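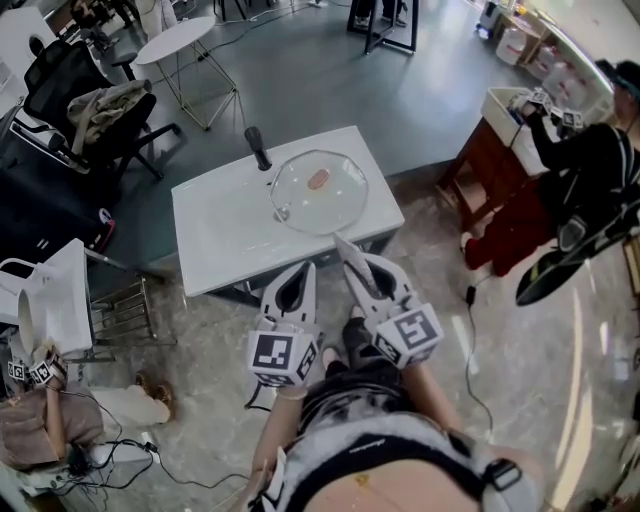
Category: Tooling / Pose tracking
October, posted by Gyu-bin Han

OK, picking this ticket back up, because the left gripper pose jumps are back and I now have a better idea why. Short version of the complaint: in the Traseck export, the left trajectory teleports a few centimeters for a frame or two, then snaps home. The right one looks fine. The policy folks noticed first (sorry!) when their training run started learning a weird little flinch near the sink.

First thing I tried was bumping the detector's corner refinement window from 9 to 15. It helped a tiny bit and made everything slower, so I put it back. Then I reran the whole batch with the depth check off, just to see, and got the same jumps in the same places. So it isn't depth.

What did turn something up was dumping the raw tag poses before the smoother touches them. Episode 263 is the worst one, so start there if you want to follow along. When only one face of the cube is visible, the solver has two nearly equal answers, tilted opposite ways, and our code takes whichever has the lower reprojection error. By a hair! Next frame the other one wins. The smoother sees two confident measurements that disagree and splits the difference (ugh).

I've got a branch that keeps both candidates and picks the one closer to the last good pose, unless the error gap is big. On 263 the jumps are gone. I also cut exposure to 900 in the Trarkton config, which cleans up the corners on fast reaches, but that's a separate change and I'd like it reviewed separately.

Still open: startup. With no last good pose, the first frame can lock onto the wrong tilt and happily stay there. I'm thinking we wait until two faces are visible before we initialize. Does anyone remember if the Goker importer drops leading frames with no pose, or does it choke on them? Leaving this open until I know.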